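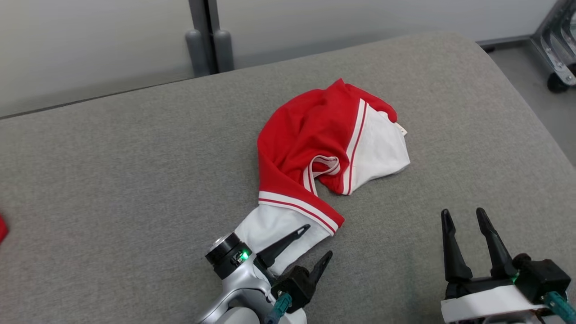
*Fig. 1. Red-and-white shirt on the grey seat, before folding (see Step 1).*

## Part 4: Folding the shirts

Right, you've done the sorting and the washing, and now we get to the bit I like best. I've been looking after the Plirna kit for a good few seasons (under-nines up to the veterans, all of them in red and white) and I've folded these shirts on kitchen tables, car bonnets and once on the lid of a chest freezer. My favourite place is still a padded seat with a bit of weave to it. The cloth grips ever so slightly, so the shirt stays where you put it and doesn't slither off while you're fussing with a sleeve.

Read the whole part through once before you start, then go shirt by shirt. Please don't try to learn it on match day!

### What you need

- A flat, padded surface, wider than the shirt is long if you can manage it
- The folding card from the Illau box (the stiff one with the rounded corners)
- A lint roller
- The kit bag, unzipped and within reach

**Note:** If you've lost the folding card, an old cereal box opened out and cut down does very nicely. Mine is on its third.

### Before you start

Check the shirt is dry all the way through. The body dries ages before the bands do, and it's the striped trim that catches people out, so pinch it between finger and thumb at the collar and the cuffs. If it feels cool, hang it back up. I once packed the whole lot on a damp Sunday in February and the smell when we opened the bag at Fernandes Park was something I'd rather not repeat.

**Caution:** Never put a shirt on the radiator to hurry it along. The red will forgive you but the white panels go a sort of tea colour, and they don't come back.

### Folding

1. **Drop the shirt on the seat and find an edge.** It'll land in a heap, like the one in Fig. 1, and that's fine. Don't start tugging at the red, there's too much of it and it all looks the same. Look for the white bits and the stripes and work from those.

2. **Follow a striped band.** Pick whichever is easiest to see and run it through your fingers until you come to an opening. On a really bunched-up shirt the trim curls in on itself and you can't tell a collar from an armhole at first glance, so put your hand through and see where it comes out.

3. **Check the tag.** There's a small white one sewn in at the edge of the white panel. Smooth it down flat. If it's poking up under the fold it leaves a little ridge, and you'll see it across the front when the shirt comes out of the bag.

4. **Take hold of the white cloth beyond the broad band and ease it out.** Hold it gently and pull away from the heap, in line with the seam. The rest of the shirt usually loosens up behind it. Little pulls work better than one big one.

5. **Give it a shake and lay it face down.** Hold it by both shoulders, one good flap, then down on the seat with the collar furthest from you. Smooth from the middle outwards with the flat of your hand.

6. **Put the card in the middle, top edge level with the bottom of the collar.** Near enough is good enough here.

7. **Fold one side in over the card, then lay the sleeve straight down.** The sleeve wants to run alongside the card and not across it. Do the same on the other side.

8. **Bring the hem up to the collar and slide the card out.** Turn the shirt over, run the lint roller across it (white panels first, they show everything) and put it in the bag collar side up.

**Tip:** If a fold goes wrong, go back to Step 5. I know it's tempting to poke it straight through the card, but you'll be at it twice as long.

### Awkward ones

*Inside-out shirts.* Turn them the right way before Step 5. Reach in through the hem, grab both cuffs and pull them back towards you.

*The seams look twisted.* Your shirt has been through a hot wash. Lay it as flat as it'll go and let the collar decide where the middle is, then fold as normal.

*Red marks on the white.* Don't fold it! Put it in the separate carrier and turn to Part 5, which Kazimiera Kołodziej wrote and which has got more stains out than I ever have. Her spin setting is 800 and she's very firm about it.

### Packing order

Shirts go in number order with the lowest on top, and 21 right at the bottom (Iker is always the last one changed anyway). Shorts go down one side and socks fill the gaps. Leave the goalkeeper's things in their own bag.

**Caution:** Please don't sit on the bag to close it. If the zip won't go, take the socks out and start again with those.

Once the zip's done up, tick the sheet in the side pocket and hang the bag on its hook by the door, with the label facing out.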